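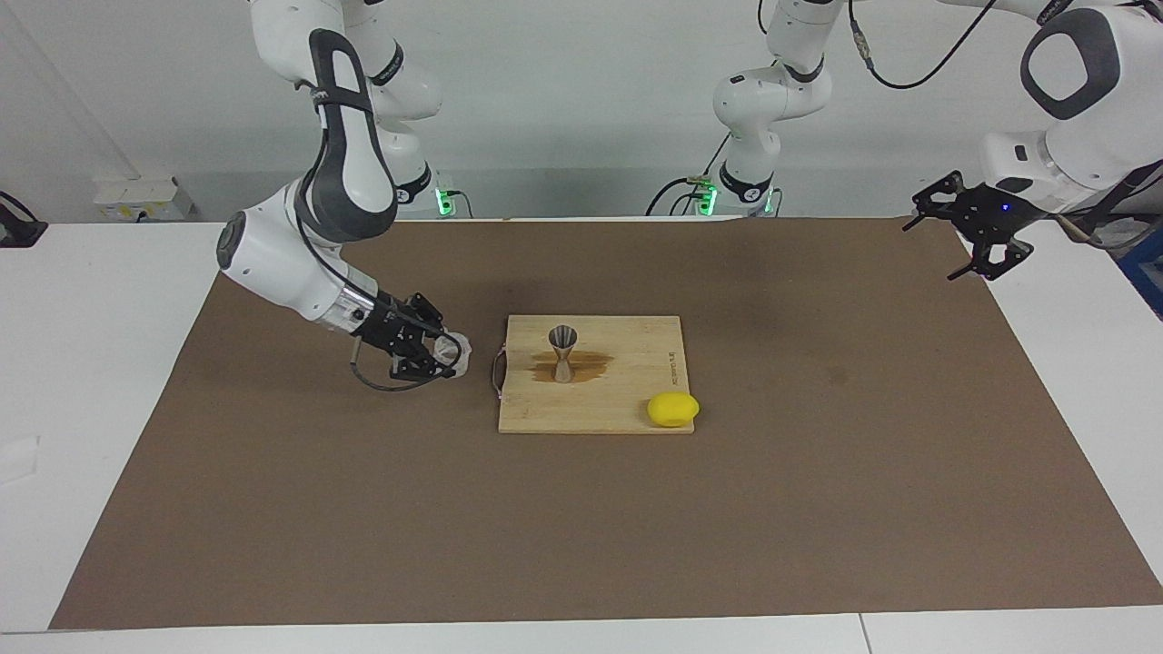
## From the bar corner: stains on the boards

In April we started to serve lemon drinks at the Estell room, and since then the cutting boards have a harder life. A jigger stands on the wood with a little syrup or bitters under it, one person calls you, and when you come back there is a brown ring in the grain. With a white cloth you can take away most of it, if you come quickly.

My advice is simple. First lift the jigger and put it on the mat. Press the cloth on the spill and do not rub, then wipe along the grain with a second, damp corner. Coarse salt and half a lemon are good for what remains. Leave it for 2 minutes, rinse, and let the board dry standing up.

Our bamboo boards came from Çınar with the order of 47 pieces for Ancombe and Estell together. They have a metal handle on one side, so please hang them by it after washing. Do not put them in the dishwasher! One board from Trenden split this way last winter, and I was sorry for it.
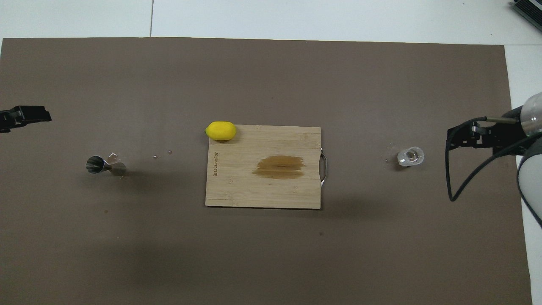
## Before you close the bar

- Look at the wood under the lamp. A darker patch with streaks needs the salt again, or later a light sanding.
- Pick up any jigger which is lying on its side and wash both cups, also the small one.
- Wipe the drops from the mat, and move the glasses before you do it.
- Whole lemons go back in the bowl. The cut ones go in the fridge with a cover.

Mineral oil for the boards is on the shelf in the Ancombe store room. Please write on the list when you take the last bottle.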